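Closia
Home
What we do
Courses
About us
Contact

About us

Closia is a small company which teaches robots by showing. We do not write long programs for each movement. A person makes the task with their own hands, or guides the robot arm from a distance, and we record this work carefully. From the recordings our customers train the software that moves their own robots.

We also run a school. Companies send us their workers, and after the course these workers can make good demonstrations at home, in their own factory or laboratory. Many of them have never worked with a robot before. They know the product very well, and this is the knowledge we want to use.

How we started

In the beginning Closia was one rented room with two tables and one old arm. We were engineers from packaging machines, and we were tired of programming the same pick and place again each time when a customer changed the shape of a bottle. One customer asked us if the arm could learn from his best packer. At that time we could not promise it. We tried it during one long winter, and most of the first recordings we had to throw away. The movements were too fast, the object was often hidden behind the fingers, and each of us did the task in his own way.

From this period we have kept our habit to write everything down. Our first rule book had four pages. The present one has 22, and it is changed every May, after the last course of the spring.

What we do today

Today our work has two parts, and we have named them so that the customers can find them more easily.

Vustunau is our service for demonstrations by hand. The operator holds a gripper tool with two fingers and does the task at a normal table. No robot arm is needed in the room. It is good for tasks with small and light objects, and for customers who want many different places and tables in their data.

Cletent is our service for remote control. The operator sits at a desk with a pair of handles, and the arm repeats the movement in the working cell. It is slower than work by hand, and a new operator needs more days to feel comfortable. We recommend it when the robot must press, turn or insert something, or when a person should not stand near the material.

Some customers use both. They begin with Vustunau to find out which way of grasping is the best, and later they record the final task with Cletent on their own arm.

We do not sell robots, and we do not take commission from those who sell them. If a task is not suitable for learning by demonstration, we say this in the first meeting.

The Sorrentino room

Our main teaching room is called the Sorrentino room, after the old name of the building, which can still be read above the back door. Before us it was a workshop for shoe repair. We have painted it, changed the lights and put soft curtains on the windows, so that the light stays even through the day. The tables have plain tops, and the objects for practice are kept on shelves along the long wall. Groups are small. We take a maximum of four participants for one course, and with two teachers everybody gets enough time with the tool.

The room is also open for former participants. If you have finished a course with us, you can reserve a table for half a day and practice, without payment, when no course is running. Please write to the office before you come.

How a course goes

The basic course is for demonstrations by hand. It has these steps, and we do not change the order.

1. Looking at the object. Before the participant records anything, we talk about the object: where it is smooth, where it is rough, which end is wide and which is narrow, from which side the fingers can come. We write down one way to grasp it, and all demonstrations of this set follow it.

2. Coming near with open fingers. The tool comes to the object slowly, with the fingers spread, and the object should stay in view between them. Beginners often close too early. We ask them to stop for a moment before closing, and to check that there is free space on both sides.
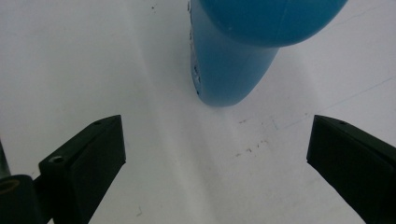 3. Closing and lifting. The fingers close with one calm movement. If the object slides, the participant continues and tries again, and marks the recording as corrected. We keep such recordings in a separate folder, for a robot can learn from a good correction also.

4. Placing and leaving. The object is put down on its place, the fingers open completely, and the tool goes away in the same direction from which it came. Pulling the tool quickly to the side is the most common mistake on the first day.

5. Repeating. Each participant records 50 demonstrations of the same task, with the object turned and moved a little between them. It is tiring work for the hand, and we make many pauses.

6. Reviewing. We watch the recordings together, at normal speed and then slowly. The participant decides which ones to keep and explains the decision to the group. The teacher speaks last.

The course for remote control has the same plan, but it begins with a safety lesson at the working cell. The basic course must be finished first.

How we treat recordings

The recordings belong to the customer. We keep a copy until the project is closed and then we delete it, if no other thing is written in the contract. We try to keep faces, screens and papers out of the view, and the participants learn how to do this from the first lesson. Exercises made in our school with our own objects stay with us and are used only for teaching.

Visit us

Visitors are welcome by appointment. You can bring your own object, if it is not sharp and if one hand can lift it, and we will try it together at the table. A first visit costs nothing. For the dates of the next courses please see the page Courses, or send a message from the page Contact and tell us in a few words what your robot should learn.

Page last changed: 2023-04-20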